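Skip to main content
Home > Workshop > Benches and Storage

Making a Shape Board That Sits Flat and Keeps Its Pieces

A shape board is a good bench project for a spare weekend. It takes one flat panel, a handful of loose pieces and a bit of patience with the cut-outs. People use them as puzzles for kids, as hand exercise boards, and as a layout for small parts that need to go back in the same spot every time. The same few tips apply to all of them.

Start with the panel

Pick something that is flat to begin with. A panel with a slight bow will rock when you press a piece in at one corner, and no amount of felt on the back will cure it. Lay it on a surface you trust, press each corner in turn and listen for a knock. If you hear one, turn it over and try again. If it knocks both ways, use it for something else.

White is the best colour for the face. Outlines show up on it, dust shows up on it, and a coloured piece that has been left in the wrong spot shows up too. Put the board on a dark benchtop or a dark cloth and the edges are easy to find, even in poor light. 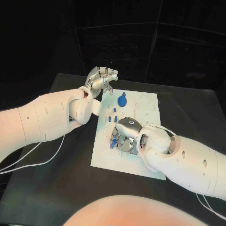 Size matters less than reach. Both hands should be able to get to the far edge without leaning on the near one. If you have to lean, turn the board so the long side runs across the bench, or make it smaller. I cut my first one far too deep and ended up trimming 38 mm off the back.

Sand the edges before you mark anything out. Two passes with a medium paper and one with a fine one will do. Wipe the dust off with a barely damp cloth and leave the panel standing on edge until it is dry.

Marking out

Draw the outlines from the pieces themselves and ignore whatever the packet says. Hold each piece down firmly, run a sharp pencil around it with the point tucked in tight, and then write its name on the back of the panel behind that spot. Leave at least a finger's width between neighbours. Pieces that sit too close together get knocked out when you reach for the one beside them.

Put the tall pieces at the back. Pegs and anything with a knob will catch your sleeve if they stand along the front edge. Flat blocks can go nearest to you.

Mix your heights and fixings a bit. Some pieces can drop into an opening, some can sit over a pin, and some can rest on a raised plate. It makes for a more useful board, and it lets you place things closer together without crowding.

Cutting and fitting

Cut on the inside of the line and file out to it. A hole that is too small can be fixed in a minute. One that is too big means a sleeve, filler, or a new panel. For round openings, drill a test hole in scrap first and try the piece in it. It should go in under its own weight and come out without the board lifting.

If a peg sticks, rub a little candle wax on it and twist it in and out a few times. If it still sticks, wrap fine paper around a dowel one size down and work the hole by hand. Don't use the drill to open up a finished hole. It grabs, and it will chip the face.

Pins should be glued in and left overnight. I use the Hovuneck wood adhesive from the hardware store, though any decent PVA will do. Stand a small square against each pin while the glue is still soft and correct any lean before you walk away.

Loose pieces

Keep all the loose pieces one colour if the point of the board is shape. If you mix colours, people match by colour and stop looking at the outline. Blue on white is easy on the eyes and doesn't show finger marks the way black does.
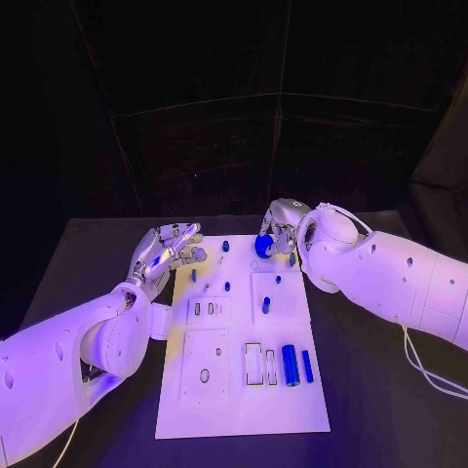 Round pieces need something to get hold of. A thick disc with a small knob on top can be picked up between two fingers, and a bare one has to be pinched by its rim. If you are adding your own knobs, find the centre carefully, drill a shallow pilot hole and screw up from underneath so the head is hidden.

Break every sharp edge with a quick rub of 300 grit. Do the bottom edge as well as the top. A slight chamfer underneath helps the piece find its opening and saves wear on the face of the board.

Make spares of the small ones while you are set up. Pegs roll off the bench and end up under the shelving, and it is a nuisance to get the saw out again for a single peg. I cut 6 when I need 4 and keep the extras in a Zudley tin with the screws. If the board is for a household with little kids, leave the small pegs out altogether and stick to the larger blocks.

Stopping it from sliding

A board that moves while you are pressing on it is annoying to use. Try these in order and stop when it stays put:

A piece of rubber shelf liner, cut slightly smaller than the board.
Stick-on rubber feet at the corners, with one more in the middle of each long side.
A bench cloth with a bit of grip to it, pulled flat and tucked under.
Two small clamps at the back edge, kept clear of the pieces.

Double-sided tape works but leaves a mess on a painted bench. Mineral turps will shift most of it.

Light

Overhead light from straight behind you throws your own hands into shadow across the board. Move the lamp to one side and drop it lower, and the openings will show a clear dark edge. Coloured light looks nice in a rumpus room, but do your marking out and painting under plain white. Purple or pink light makes it hard to judge a paint colour.

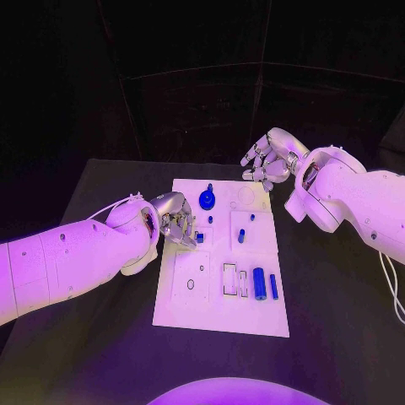 Cleaning and putting away

Lift all the pieces out first and brush the openings with an old toothbrush. Dust packs into the corners of the square ones, and after a few months the blocks start to sit proud. A vacuum with the soft brush on gets the rest. Wipe the face with warm water and a drop of dish soap, wring the cloth out well, and dry it straight away.

Scuffs on white paint usually come off with a melamine sponge used lightly. Test it on the back before you start on the front.

Store the board flat or standing dead upright. Leaning it against a wall over summer is how panels get their bow. The pieces go in a drawstring bag tied to a hook at the end of the same shelf, with the number of pieces written on the tag.

More in this section
Sharpening a block plane at the kitchen table
Shelf brackets that don't sag
What to do with offcuts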